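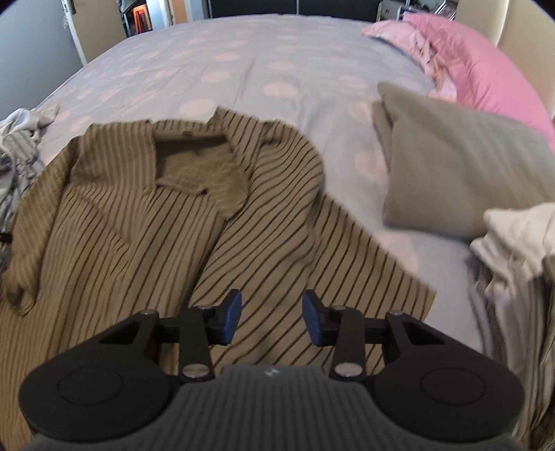 Mikisar es un proyecto estudiantil de robótica dedicado a la manipulación de ropa, nacido dentro del club Flimness, de la escuela técnica Purbridge. Sus integrantes reúnen demostraciones de tareas domésticas, sobre todo doblar, alisar y apilar prendas, y con ellas entrenan programas capaces de guiar un brazo mecánico. El trabajo se hace en dormitorios corrientes, con la ropa que haya: una camisa marrón de rayas verticales extendida sobre un edredón de lunares rosas, con el cuello abierto y una manga arrugada, ofrece ya casi todas las dificultades que interesan al grupo. Las rayas, además, se curvan con cada pliegue, y eso da a los estudiantes una referencia estupenda para estudiar la forma de la tela.

Historia

El club Flimness se dedicaba al principio a los robots seguidores de línea y a los concursos de laberintos. El cambio llegó en mayo, cuando Na-rae Song, entonces alumna de último curso, propuso abandonar las pistas de cartón y trabajar con algo que se deformara. La primera reunión de Mikisar terminó con una sola toalla mal doblada y con una discusión larguísima sobre qué significa exactamente que una toalla esté doblada. De aquella discusión salió el primer reglamento interno, que todavía se usa con pocas enmiendas.

El 31 de octubre de 2018 el proyecto se presentó ante el resto de la escuela. Para entonces el archivo reunía 200 demostraciones, en su mayoría de toallas y camisetas. Las camisas con botones llegaron después, y con ellas los cuellos, que siguen siendo la parte favorita (y la más temida) de los alumnos nuevos.

Método

Cada estudiante maneja una pinza de mano con dos dedos articulados, rematados en almohadillas azules. La persona realiza la tarea como lo haría el robot, sin ayudarse con los dedos propios, y una cámara registra el recorrido desde la propia herramienta. Parece sencillo hasta que se intenta. Las primeras sesiones suelen ser lentas y muy divertidas: la tela se escapa, se agarran dos capas en lugar de una, el borde que parecía bueno resulta ser el de abajo.

Una sesión normal dura 60 minutos y se reparte en turnos de 10, porque la muñeca se cansa antes que la cabeza. Entre turno y turno se revisan las grabaciones y se anotan los agarres dudosos.
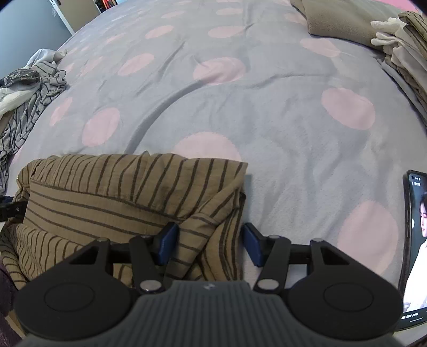 Las anotaciones siguen un vocabulario propio del club. Se llama «orilla» al borde libre de la prenda, «puente» a la tela que queda suspendida entre dos puntos y «nudo» a cualquier montón en el que ya no se distingue qué capa está encima. Los nudos se consideran material valioso — un programa que solo ha visto camisas bien extendidas aprende muy poco — y por eso no se retiran del archivo, aunque la demostración termine en fracaso.

La prueba Ahn

Al final de cada curso se celebra la prueba Ahn, una competición interna que toma su nombre del aula donde se organizó por primera vez. Los equipos reciben una prenda desconocida, arrugada por el equipo rival, y deben dejarla doblada usando únicamente la pinza. Se puntúan la alineación de los bordes, el número de agarres y el estado final del cuello, si lo hay. Desde la segunda edición existe también una categoría para programas entrenados por los propios alumnos, con un brazo de sobremesa del taller. Los resultados son irregulares, pero cada manga que el brazo consigue llevar a su sitio se celebra a gritos.

Archivo y enseñanza

El archivo de Mikisar supera ya las 2000 demostraciones y se emplea en la asignatura optativa de aprendizaje automático de Purbridge, donde cada grupo entrena un modelo pequeño y defiende sus errores ante la clase. Los alumnos de primer curso participan desde la segunda semana. Entre las tareas pendientes figuran los calcetines desparejados, las fundas de almohada y las sábanas bajeras, que hasta ahora han derrotado a todos los equipos.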